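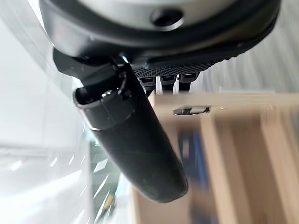 Home Kitchen Workshop Laundry Tips A–Z Contact

Looking after stoneware: what I believe and what I don't

Every set of stoneware comes with a little card, and every card says the same things. Dishwasher safe. Oven safe. Microwave safe. I have owned enough of the stuff to read those cards the way I read a weather forecast. Some of it holds up. A lot of it depends on what the person who wrote the card thinks you do with a plate.

Start with the dishwasher. "Safe" means the plate probably won't break. It doesn't mean the glaze will look the same in three years. My Marnine dinner plates went through the machine every night and the rims lost their shine first, where they leaned on the rack. The matching bowls I washed by hand mostly out of laziness (they never fit the rack), and they still look decent. Was it the detergent or the rubbing? I can't tell you, and I don't trust anyone who says they can without seeing the kitchen. Leave a gap between the pieces and skip the heavy pots cycle.

Gray marks from knives and forks are not scratches, most of the time. They are metal left on top of the glaze. A paste of baking soda and water takes off the light ones. Rub with a damp cloth, rinse, look again. The darker ones want a cream cleaner made for cooktops. I tried toothpaste after reading about it in one place too many, and it did what the baking soda did, only slower and with a mint smell. Test whatever you use on the bottom of the plate first, and keep all of it away from gold or silver trim.
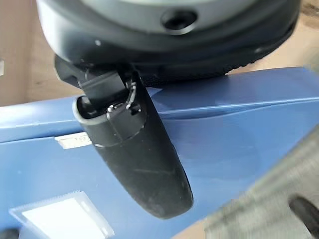

Scuffs and dust show up most on a matte black finish.

Matte glazes deserve a warning of their own. They are sold as modern and easy to live with. Modern, fine. They pick up every fork mark going, and some of them hold on to oil and tomato. If you haven't bought yet, ask the shop whether you can drag a teaspoon across a sample. If they say no, you have your answer.

Now the oven. I don't care what the card says about 400 degrees, I put the dish in while the oven is cold and let them warm up together. Sudden change is what cracks stoneware, and a dish straight from the fridge onto a hot rack is asking for it. Same thing on the way out: a dry towel or a wooden board, never a wet counter. Wilma Mulder wrote in to say she has gone from fridge to hot oven for years with her De Haan baker and never lost one. Good for her. I lost two.

Tea stains inside mugs: a spoonful of baking soda, hot water, leave it 10 minutes and wipe. Denture tablets also work and cost more. Vinegar did very little on mine, whatever the internet says, and I would not leave it sitting on a painted pattern overnight.

Crazing — those fine lines under the surface — is where the advice gets silly. You will read that soaking in milk "heals" it. Ruben Verschueren sent me a before and after of a small plate he had simmered in milk for an hour, and I could not tell which was which. The lines are in the glaze and they stay there. A crazed plate is fine for holding keys. I stop eating off mine, and I don't put them in the microwave either.

Chips on the foot of a bowl will scratch the table and every plate you stack under it. Wet some fine wet-and-dry paper, 400 grit, and rub the rough edge until it feels smooth to a fingertip. Keep it wet so you don't breathe the dust. Don't bother with 3000 grit, that is for people polishing car paint. A chip on the drinking edge of a mug means the mug is now for pencils.

Stacking: felt pads between plates are a nice idea sold at a rude price. Paper towels do the job, and so do coffee filters for the small bowls. Cups should not hang by their handles if the handle was ever glued.

Last, price stickers. Warm soapy water, then cooking oil on whatever glue is left, then soap again. The Fesach spray everyone kept recommending worked too, after I had rubbed so hard that I suspect the rubbing did it.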